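Library Card Questions

How do I get a card?
Bring a photo ID and something with your current address on it to the front desk at the Dobos branch. A lease or a utility bill will do. The card is free for residents.

I live outside Plidberg. Can I still borrow?
Yes. Out-of-town cards are good for a year and can be renewed at the desk.

How many items can I have out at once?
Adults can borrow 7 books and 4 DVDs. Children's cards have the same book limit but no DVDs.

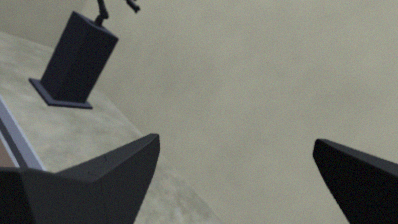

Two gripper fingers in a room with a dark pedestal

Can I renew online?
You can, unless another reader has a hold on the item. Log in with your card number and PIN, then choose Renew. Each item can be renewed twice.

What if I lose a book?
Tell us before the due date if possible. We charge the replacement price -- there is no extra handling fee. We don't take a used copy in its place.

Do you still charge late fees?
Not on books. Late fees on museum passes started again in March.

Who do I ask about a blocked card?
Ebise Tekleab at the front desk, extension 266. For school accounts, ask for Edit Szűcs.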